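I build net-bottom pens for people who take in grebes, loons, murres and the rest of the birds that have no business sitting on a hard floor. The one on this page is the Floltora, the larger of my two sizes, and it's what most rehab centers end up ordering after they've tried to get through one winter with laundry baskets and pool noodles. (I did three winters that way. I remember every one of them!)

## Floltora net-bottom pen

If you've only worked with gulls or pelicans you may not have needed one of these. Diving birds spend nearly their whole lives on the water, and their keels aren't built to hold them up on a towel. Put a western grebe on a flat surface for two days and you'll start seeing keel sores, and then hock sores, and then you have a bird that was nearly ready to go and now isn't going anywhere for weeks. A stretched net spreads the weight out and lets the droppings fall through, so the feathers stay cleaner too.

The Floltora holds one loon or up to three small grebes that get along, which is a big assumption with grebes. The net panel sits 20 inches off the ground, high enough to slide a tray under without lying on your stomach. The side walls are soft mesh with a solid fabric skirt around the lower part, so the birds can't see your feet every time you walk past. It makes a bigger difference than I expected when I first sewed one on.
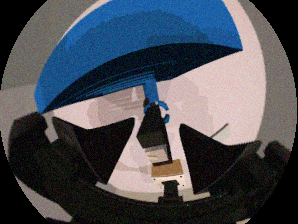
*Blue over pale pink, computer rendering.*

### What comes with it

- Pen body with soft walls and visual skirt
- Two knotless net panels (one on, one in the wash)
- Top cover with a zipper on the long side
- Slide-out tray
- Storage bag, which will fit the pen perfectly once and never again

Price is $300, and that includes both panels. Extra panels are sold one at a time, and I'd get at least one more if you're anywhere that sees oiled birds. Shipping is figured at checkout. If you're a licensed center and need to pay by invoice, just write to me first and I'll set it up.

### Net, and why I'm fussy about it

I went back and forth on mesh size for ages. Too wide and a small grebe gets a toe through; too tight and nothing falls through it, so you might as well have used a sheet. What I settled on is a knotless nylon, soft enough that you can drag it across the inside of your wrist without feeling any scratch. The old Dramani pens used a knotted net, and I still get people sending me those for repair. I'm happy to fit a new panel in a Dramani if the body is sound, but please wash it before you mail it. Please.

Tension is the other thing. You want a little give, like a trampoline that's past its prime. Press your fist in the middle, and it should dip without touching the tray. The straps at each corner are there for that, and they do loosen in the first week or so of use, so check them at every cleaning. 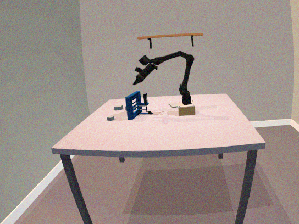
Kemton, November 13, 2021

A quick update on stock before I go on, as my inbox is a bit wild right now. The fall batch is sewn, and I'm shipping in the order that people wrote in. I've now sent out 2,335 net panels since I started (panels, not pens, I'd need a much bigger garage). If you ordered a pen in the smaller Ellska size, I'm waiting on zippers and hope to have those out the door soon. The next full batch of both sizes will be in April, so if you're planning for spring storms, get on the list now and you won't be stuck behind everybody else.

### Cleaning

Take the panel off, hose it from the underside first, then soak it in whatever disinfectant your vet has you using. Rinse it like you mean it. Any soap left on the net goes straight onto the belly feathers, and then you've got a bird that isn't waterproof and you're back at the wash tub wondering what you did wrong. Air dry only! I've had two panels come back to me shrunk to the size of a placemat, and both owners swore the dryer was on low.
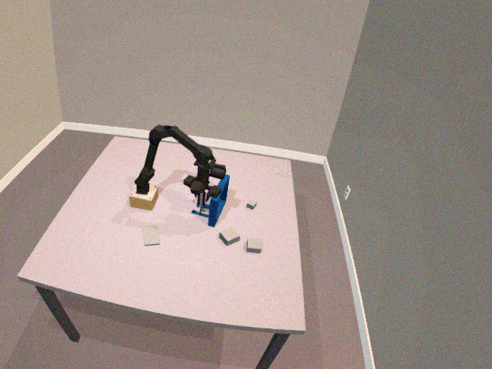
The walls and skirt can go through a regular washing machine on cold, zipped shut. I put mine inside an old duvet cover so the straps don't wrap around everything.

### A few things people ask me

**Can I use it for seal pups?** No, they're far too heavy and they chew.

**Will it hold up outside?** Under a roof, sure. In full sun the net gets brittle after a couple of seasons, so plan on replacing it sooner.

**Can a bird live in it the whole time?** I wouldn't. The pen is for the stretch before they're fit for a pool, and for drying off afterward. Ask your vet how long is too long for the species you have.

**Do you take returns?** Unused, yes, within a month. Once a bird has been in it, it's yours, but I'll repair anything I sewed for as long as I'm still sewing. Send a picture of the tear first and I'll tell you if it's worth the postage.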